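The hat that took all winter

I learned to knit at 51, from a library book and a great deal of stubbornness, and I have been meaning to write about the brown hat since before the holidays. Then February came and went half by, and the hat is finally off the needles, so pull up a chair, because this is going to take me a while to get through.

It started with the yarn, as these things always do with me. My sister and I drove over to Zultley for the fall market (we go every year and we always say we are only going for the cider donuts), and there was a booth selling wool from a small flock up the valley. The color was called Blöndal. I have no idea what that means, and I didn't ask, but it was the brown of strong tea with a little milk in it, with flecks of something lighter all through. I bought two skeins. They came to 142 yards apiece, and I told myself that was plenty for a hat, and I drove home with the bag on my lap like a cat – my sister was at the wheel, don't worry.

Now, any sensible person would have picked a plain pattern. I had knitted exactly three hats before this one, all of them striped, all of them a bit too big. But I had fallen in love with a cabled pattern called Handance, where the cables start at the brim and wander around each other and meet up again at the crown, and I had it printed out and in a plastic sleeve before I had even wound the yarn. The pattern says "confident beginner." I would like to have a word with whoever decided that.

I cast on the first time on a Friday evening, with the radio on, and got as far as the ribbing before I noticed I had twisted the join. If you don't knit, that means instead of a nice tube you get a sort of pretzel, and there is nothing to be done about it except pull the whole thing out. So I did. The second time I got the join right and then crossed a cable to the left where it should have gone to the right, and I didn't notice until six rows later. I tried to talk myself into living with it. I lasted two days!

My grandmother knitted, and I never saw her look at her hands. She would watch her programs and talk to whoever was in the kitchen and turn a heel all at the same time, and as a child I thought that was simply something grown women could do, like driving or making gravy. I wish I had asked her to show me. I have her needles now, the old metal ones that click, and a cookie tin full of stitch markers and safety pins and one baby bootie that never got its partner. I used one of her safety pins to mark the start of the round on this hat, and it made me happy every time I came to it.

The third try was the one that stuck. I had started keeping a little pencil tally next to the chart, and I only let myself knit the cable rows at the kitchen table. The plain rows could come along to the couch. That one small rule saved me, I think. Brown yarn is wonderful and I would never say a word against it, but it swallows up its own stitches after dark, and by four in the afternoon in the middle of winter I was squinting like a mole.

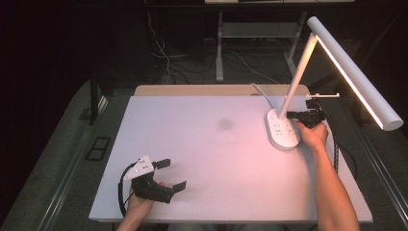
So a good light matters, and so does a surface you can lay things flat on, and so does getting up every now and then to stretch your neck. I used to think all of that was fussing. I would curl up in the corner of the couch with one weak bulb behind me and wonder why I had a headache by bedtime.

The crown was the last hurdle. You have to switch over to the double-pointed needles when there aren't enough stitches left to go around, and for a few rows it is like wrestling a hedgehog. I dropped one stitch and caught it with a crochet hook before it could run, and I was so proud that I called my sister to tell her. She was very kind about it, considering it was past ten.

Then I washed it in the sink with a splash of wool soap and dried it over an upturned mixing bowl, and the cables opened up the way the pattern promised they would. It smelled like a barn for a day and a half. I didn't mind that at all.

It fits, too! A little snug over the ears, but that kind of wool relaxes. I have worn it to the mailbox, to the grocery store and on one long walk around the pond, and a lady walking her beagle told me it was a beautiful color.

I still have most of the second skein. There is a pair of fingerless mitts in the back of the same pattern booklet, with the same cable running up the back of the hand, and I have already put the page in the plastic sleeve. I'm going to finish the dish towel I have going first, though. I promised myself I would.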